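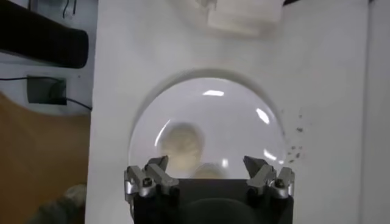 Two-fingered gripper at a clear plastic dome, seen by the wrist camera.

Teaching by demonstration (also called programming by demonstration or learning from demonstration) is a way of giving a robot a task by having a person carry it out through the robot's own body. The person either takes hold of the arm and moves it, or drives it from a distance with a set of controls. The motion is recorded along with the camera views and is later used to produce a program or to train a control policy. The method is used in factory work, in laboratories and in research on household robots.

Contents
1 Methods
2 Recording
3 Kitchen tasks
4 Use of the recordings
5 Limitations
6 See also

Methods

In kinesthetic teaching, also known as hand guiding or lead-through, the motors are set so that they hold up the weight of the arm but give way when pushed. The teacher grips the arm near the wrist and moves it through the task. The joint angles are stored as the arm moves. Hand guiding needs little equipment and can be learned in a short time, but the teacher's hands and body often get into the camera views. Guiding two arms at once is hard for one person.

In teleoperation the teacher stays clear of the robot. Common input devices include joysticks, hand-held motion controllers, gloves and leader arms. A leader arm is a lighter copy of the robot arm with matching joints, and the robot follows it as it is moved. A trigger on the handle usually opens and closes the gripper. Some systems send contact forces back to the handle, while simpler ones leave the teacher to judge contact by eye.

A third approach does away with the robot during teaching. The teacher holds a gripper fitted with a camera and does the task directly. The path of the gripper is worked out afterward and must be fitted to the reach and joint limits of the real arm.

Recording

One run through a task is usually called an episode or a demonstration. It holds the joint positions, the commands sent to the arm, the opening of the gripper and one or more video streams, all marked with a shared clock. A common rate for the joint data is 30 samples per second. A head or overhead camera gives the layout of the work area, and wrist cameras give a close view of the fingertips, which the arm can otherwise block at the moment of grasping.
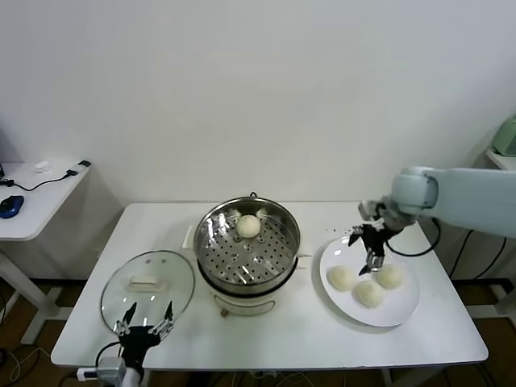 Episodes are kept short where possible. A long job is often split into stages such as reaching, grasping, moving and releasing, with a written label for each stage. The starting positions of the objects are changed between episodes so that the robot does not simply learn to repeat one path. Failed attempts may be thrown out, or marked and kept if the teacher recovered from the mistake.

Kitchen tasks

Food handling is a frequent subject in household work. Moving steamed buns between a steamer and a plate calls for a light grip, and taking hold of a glass lid is difficult because depth cameras read clear material poorly. With two arms, one can deal with the lid while the other handles the food.

The Hosow set, put together by Keegan Bright at the Correia workshop and released on 25 April 2021, contains 690 episodes of tabletop kitchen work. Each task was shown by more than one teacher. A revised version in July of the same year added stage labels and removed episodes in which the video and joint data had drifted apart.

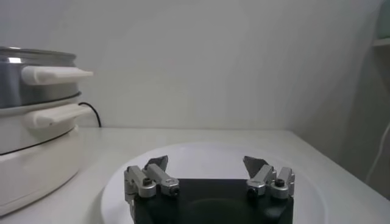
Teachers differ in speed and in the path they choose, and these differences carry over into the data. Written instructions for a session normally fix the order of the steps and the place where the arms begin and end. Pauses at the start of an episode are trimmed, as a policy trained on them may learn to stand still.

Use of the recordings

The simplest use is playback, in which the robot repeats the stored motion. It works when the parts are always in the same place. Behavior cloning instead trains a model to predict the teacher's next action from the camera views and joint positions. A narrow task may be learned from 10 demonstrations under fixed conditions, while the Kakow trials used 2,000 for a task with mixed objects and changing light.

Limitations

Small errors in a cloned policy can build up until the robot reaches a position that no teacher ever showed. One remedy is to let a person take over during a trial run and add the correction to the training data. The Mivus controller handles this by logging each takeover as a separate episode. Teaching is also slow and tiring, and teleoperated motion tends to be slower than the same work done by hand.

See also

Behavior cloning
Imitation learning
Leader arm
Teleoperation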